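### 4.2 Throws, and where they go when the bed gets made

I should say up front that throws were not supposed to be a section of this paper. When I planned the bedding study I had sheets, pillows and duvets on the list, and the throw was going to be a footnote. Then I read through the first batch of diaries from the Skondent households and people would not stop writing about their throws! So the coding sheet got an extra column in July, and I went back and filled it in for everything we already had.

Across the full set there are 476 diary entries that mention making a bed, and 268 of those mention a throw or small blanket of some kind. I counted an entry if the writer used "throw," "blanket for the end of the bed," "the knit one," or anything else that was clearly a top layer and clearly not the main cover. I left out baby blankets and anything kept on a sofa (a separate can of worms, see Section 6).

What surprised me is how little agreement there is on what a finished bed looks like once a throw is involved. Sheets are easy. Almost everyone wants them flat, and the people who don't care about flat say so in the first line. With throws I got long, cheerful paragraphs about folding in thirds, or tossing it from the doorway, or tucking one end under a pillow so the cat can't drag it off. One writer in the Desero group refolds hers every time she walks past the room. Another wrote only "it lands where it lands."

I ended up with three working labels, and I'm not in love with any of them:

- **Banded:** folded to a strip and laid straight across the bed, usually near the foot.
- **Draped:** laid at an angle or loosely gathered, with folds left in.
- **Spread:** opened out over most of the sheet, doing the job of a cover.

Draped gave me the most trouble. Boonyarit's older scheme for household textiles (which I leaned on for the sheets) has a single category for "unfolded," and under that scheme a throw lying in a careful diagonal and a throw kicked into a heap get the same code. That felt wrong to me when I read the diaries, since the people who drape on purpose are every bit as fussy as the folders. They talk about which corner hangs and how much sheet should show on either side. I split the category and recoded 200 entries by hand, over one very long week and a lot of tea.

Texture comes up a lot too. Ribbed and nubbly knits tend to get draped, and the writers give pretty practical explanations: a chunky knit makes a fat, lumpy band when you fold it, and it holds a loose fold nicely if you leave it alone. Smooth fleece goes the other way. It slides, so people square it up and tuck it. I can't prove the fabric is driving the choice, of course, and someone who likes a loose look may simply buy a chunkier throw.

Color gets mentioned less than I expected. When it does, it is mostly about contrast with the sheet, and the pairing people describe is a neutral throw over something pale. Figure 3 is in that family, with a beige knit over lavender, and it is a good one for seeing why "draped" needed its own label. The throw crosses the bed on a diagonal, runs beneath the pillow, and widens into a broad fold with sheet showing on both sides of it.

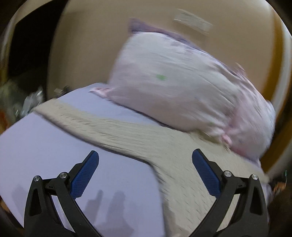 **Figure 3.** Beige ribbed throw on a pale lavender sheet, coded as draped.

### 4.3 Pillows

Pillows were quicker. The Pesia diaries ask a direct question about them, so I had something to code for every household there, and the answers fell into 8 arrangements with very few leftovers. The most common is the plain one, pillows flat at the head of the bed and nothing in front. I have kept the throw labels alongside the pillow codes in the table, as the two get mixed up whenever a throw is tucked under a pillow.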